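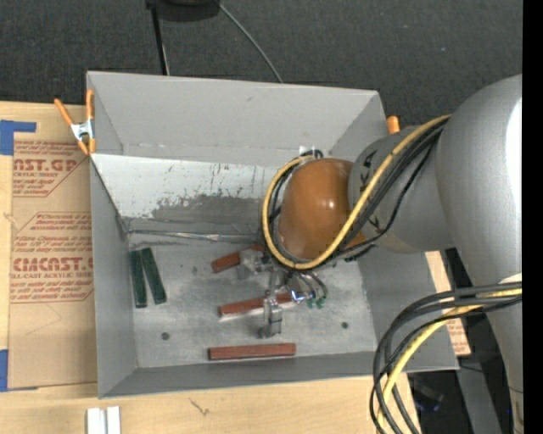 Bin cell, blocks in, fixed camera view. Red and green set.

Forum > Student Projects > Manipulation > Bin picking capstone, grasp success drops near walls

torque_ripple
Posting for our capstone team. Task is to empty a bin of elongated blocks, sort by color, and place them in two trays. Parallel gripper, one fixed camera, no wrist camera. Segmentation is a small network we trained on 458 labeled images. Pose comes from a rectangle fit on each mask, and the grasp is the midpoint of the long axis with the fingers closing across the short one.

Logged 188 attempts so far. Blocks in the middle of the floor are fine. Most failures are on blocks within a finger width of a wall, or on two blocks lying close together. The green pair on the left in the picture is the usual bad case: the upper ends nearly meet, so a finger going down between them at the midpoint has very little room.

Planner is Plokex, default collision margins. Demo is in December. Looking for suggestions that don't need new hardware.

mkessel_77
Don't grasp at the midpoint. For an inverted V, slide the grasp along the axis toward the open end until there is clearance for the finger plus margin. You lose some torque balance but these are short lifts. Sample 10 or so points along the axis, score each by clearance, take the best.

torque_ripple
We tried offset grasps in the first week. The block rotated in the fingers and came down crooked in the tray.

mkessel_77
How far off center, and what is on the finger pads?

torque_ripple
A third of the length. Bare metal.

mkessel_77
That's your problem then. Put thin rubber on the pads and limit the offset to a fifth. Check that your finger width parameter includes the rubber.

Bermúdez
I disagree with tuning the grasp first. Look at the bin floor. It is metallic, smudged, and it reflects. There is a pale patch right under the middle red block. If the mask picks up any of that, the rectangle grows on one side and the midpoint moves with it. I would overlay masks on the raw images for every failed attempt before touching the planner.

Lộc Hoàng
Agree with Bermúdez on checking masks, but I doubt it explains the wall failures. Those sides slope. If the collision model is a box with vertical walls, the planner thinks there is room at the bottom that doesn't exist, or it rejects poses that are fine at the top. Which is it in your setup?

torque_ripple
Vertical walls. Inner dimensions were measured at the rim.

Lộc Hoàng
Then the floor in your model is too large. Measure at the floor and model each wall as an angled slab. It is four numbers.

climix_user
Second the slabs. We had the same thing in our club's Climix entry last season. Also route your cables before the demo. That yellow one looping around the end of the arm will get tight on some wrist angle, and then you will be debugging a position error that has nothing to do with vision. Limit the last joint in software if you can't shorten the loop.

mkessel_77
Cable is fine if the wrist range is limited. I'd leave the loop alone. Shortening it is how you pull a connector.

climix_user
Only if you shorten it badly.

torque_ripple
Update. Overlaid masks on all failed attempts. Bermúdez was partly right: the mask includes reflection on some of the red blocks, shift is a few millimeters. It matters for pairs, not for single blocks. Rebuilt the bin with angled slabs. Ran 60 attempts before the pads went on and 60 after, same starting layouts. Wall collisions are down in both sets. Pairs only improved in the second set, with the offset capped at a fifth.

Bermúdez
Did you retrain between the sets?

torque_ripple
No, same weights.

Bermúdez
Good. Then try a matte liner on the floor as a third set. Change nothing else.

Lộc Hoàng
A liner changes floor height. Update the model or you will drive the fingertips into it.

iltetti_lab
Would you share the slab file? We are starting the Iltetti course project with a sloped bin as well.

torque_ripple
Yes, will attach it once I take our tray offsets out of it. Liner set is next.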